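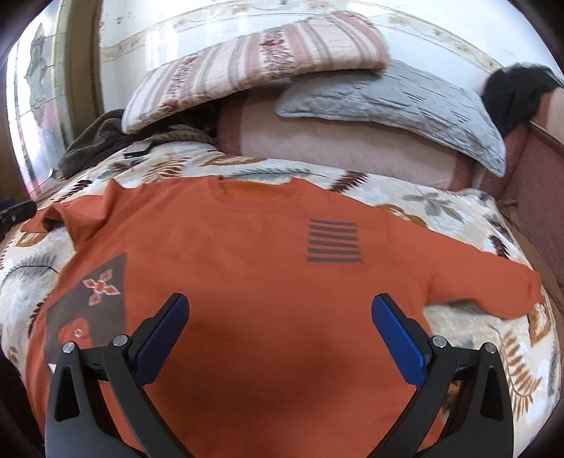 Colleen Landry asked whether a printed shirt has to be turned inside out before it is folded, or only before it is washed. Only before it is washed. Residents are asked to turn printed garments right side out again when they come off the line, and to fold them with the front facing down so that the print ends up on top of the finished stack.

The remaining questions below were received by the Robichaud House laundry office and are answered in the order in which they most often arise.

## Folding shirts

**Where should I fold my clothes?**

Any flat surface at a comfortable height will do. A made bed is suitable, provided the cover has been pulled smooth first. The folding counters in the laundry room are available to all residents until 10 at night.

**What is the standard method for a T-shirt?**

1. Lay the shirt out front side up and check the print, the collar and the hems.
2. Pull both sleeves away from the body until they lie flat. A sleeve left bunched at the shoulder will leave a ridge in the finished fold.
3. Smooth the fabric from the neckline toward the hem with an open hand.
4. Turn the shirt over, keeping the shoulders level.
5. Fold one side in toward the center, then lay the sleeve back along the fold. Repeat on the other side.
6. Bring the hem up to just below the collar, and fold in half once more if the shirt is to go in a drawer.

**Why do my folded shirts come out at different widths?**

The usual cause is the first side fold. Both side folds should start at the same point on the shoulder, midway between the neckline and the sleeve seam. Residents who prefer a guide may borrow a Dirwood folding board from the office. Boards are lent for the evening and should be returned by 9:00 a.m.

**May I fold a shirt while it is still slightly damp?**

No. A damp shirt should be hung until it is fully dry. The ribbing at the collar and the seams under the arms take the longest and should be felt by hand before folding.

## Prints and dark colors

**How should large printed panels be treated?**

Shirts with large printed areas should be washed in cold water, inside out, on the gentle cycle. Where possible, avoid placing a sharp crease through the center of a print. If a crease cannot be avoided, a sheet of plain tissue laid over the print before folding is sufficient – newspaper is not recommended, as the ink may transfer.

**Can a print be ironed?**

Not directly. Turn the garment inside out, or cover the print with a clean cotton cloth, and use a low setting. Irons are kept in the cabinet beside the dryers.

**Should orange and red shirts be washed separately?**

Yes, for the first 2 washes. After that they may be washed with other dark or bright items. They should not be put in with white towels or sheets at any time.

**My shirt has a care label that disagrees with this page. Which applies?**

The care label applies.

## Storage

**Is it better to stack shirts or stand them on edge?**

Either is acceptable. The drawers in the east wing are shallow, and most residents there stand their shirts on edge. The west wing has open shelves, which are better suited to stacks. Shelf stacks should be kept low enough that they do not lean.

**Where can I store clothing that is out of season?**

Each resident may keep one Bukex storage bin in the basement. Bins are issued in May and must be labeled with a name and room number. There are 36 bins in total, and a waiting list is kept when all are in use. Clothing must be clean and dry before it is packed. Food, candles and liquids may not be stored with it.

**Are mothballs permitted?**

No. Cedar blocks are permitted and may be obtained from the office on request.

## Lost and unclaimed items

**What happens to clothing left in the laundry room?**

Items left on the counters are folded and moved to the Ornex rack by the door. They are kept for 10 days and then donated. The office does not telephone residents about individual garments.

**How do I claim something from the rack?**

Describe the item to the person on duty, including its color, its size and any print. Garments without a label or distinctive marking are released on signature.

**Who should I contact about a damaged garment?**

Please bring the garment to Kendra Gosselin at the laundry office. Claims should be made before the item is washed again, and the care label should still be attached.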